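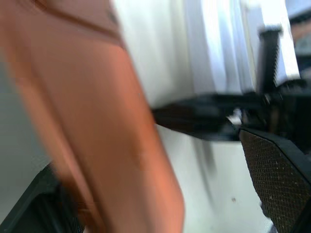

White folds above a black bar, with orange close in front.

The case for folding over a bar is a case about edges. A stack on a shelf drifts out of square each time something is pulled from it; a straight, rigid edge gives every fold the same datum.

Haruto Ishida argued in the Grisby newsletter that hanging wastes depth. His cupboard is 415 mm deep, and on that figure he is right. Mine is 665 mm, and the rear third was dead space until October, when I took the shelf out.

The objection I take seriously is creasing. A narrow bar marks cloth along one line – a thick, flat one spreads the load. Sinton's guide treats the two as equivalent and should be corrected. Shelves still suit towels. For sheets I would not go back.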